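Home Notebook Kit list Rota Contact
Search this notebook... Go

Laundry bench, running notes
2024-10-16

Finally got a go at the front loader (Joris had it all morning).

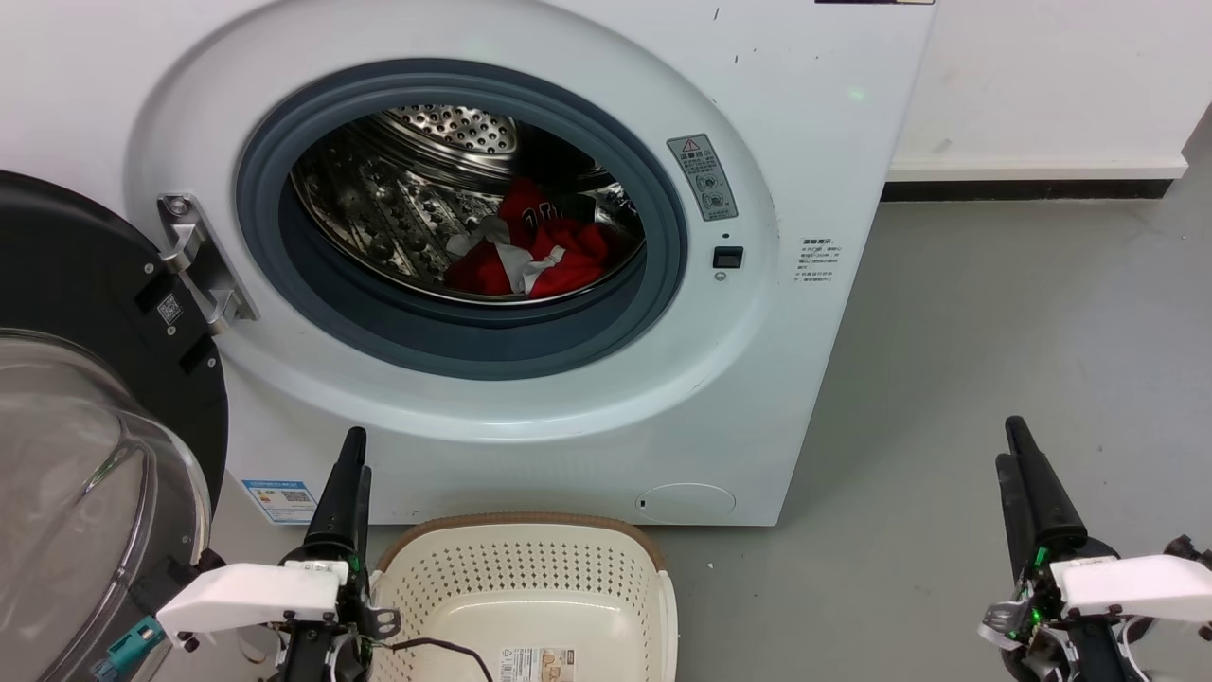
Front loader, door open, red and white bundle in the drum.

So the question Catalina left on the whiteboard was whether we can put reds and whites in together at 20 degrees and get away with it. I say yes, Renata says absolutely not, and she's promised me a pink apron if I'm wrong! I'm only using the cloths we've written off, so no tears either way. The red one has lettering on it, which I want to keep an eye on as well – printed stuff went crackly on the Moges samples back in January and I never wrote down the spin speed (my fault, sorry Pilar).

Plan is the 52 minute programme, Rellus powder, no softener. Then the same bundle again on the 70 minute one if the white still looks white.

Things to sort before I press anything:
- shake the bundle out, it's all crumpled up together and the white is tucked right into the middle
- run a finger round the grey rubber for fluff
- filter cover, low down on the right. Gisela has the flat tool, I think?
- the front label is in Chinese, so ask for the typed translation, page 83 of the big folder

Wipe the door glass too while I'm down there. Catalina wants her peg bag back.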